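Stekton shop swaps carrier bags for baskets, more or less

27/02/2019

Shoppers at the Cesard chemist's in Stekton have been asked to do something daring with their toothpaste: carry it home without a new bag.

Under a scheme that began in November, customers may take their bits and pieces away in a small plastic basket, on payment of a £2 deposit, and bring the basket back when they remember. The shop bought 291 of them. It has also put up a table where people can move their shopping from basket to bag, or from bag to basket, depending on the state of their conscience.

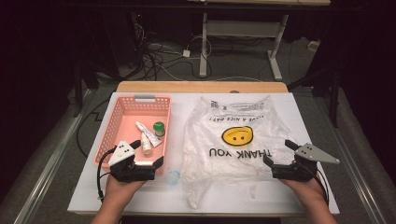
The trouble, according to a notice by the till, is that Stekton already owns a great many carrier bags. Most households keep theirs inside another carrier bag, which hangs on the back of a door and is never emptied. Customers were invited to bring in their spares for other people to use, and they did so with a generosity that took the shop by surprise. By the end of January it had been given 3399, and had run out of cupboard.

The shop has since asked people to stop being quite so helpful. Clean bags without holes are still welcome, up to 6 per visit. Bags that have held fish are to stay at home.

Opinion in the town is divided. Those in favour say a basket stands up by itself on the bathroom shelf and lets you find the small things without tipping everything out. Those against say you can't fold a basket into a coat pocket, and that walking down the high street with your ointments on open display is more honesty than they had bargained for. A bag you can half see through is held to be a fair compromise, being vague about the details.

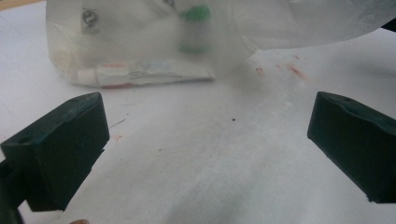 Mudaliar, the hardware shop two doors along, has declined to join in, on the grounds that its customers mostly buy paint. The bakery in Furnance Lane is said to be thinking about it, and has been since before the new year.

Deposits are returned in full, provided the basket comes back with both its handles. The shop will review the arrangement after Easter, when it also hopes to have its cupboard back. Until then the table stays where it is, next to the cough sweets, and customers are kindly asked not to leave their shopping on it while they go and look for the car.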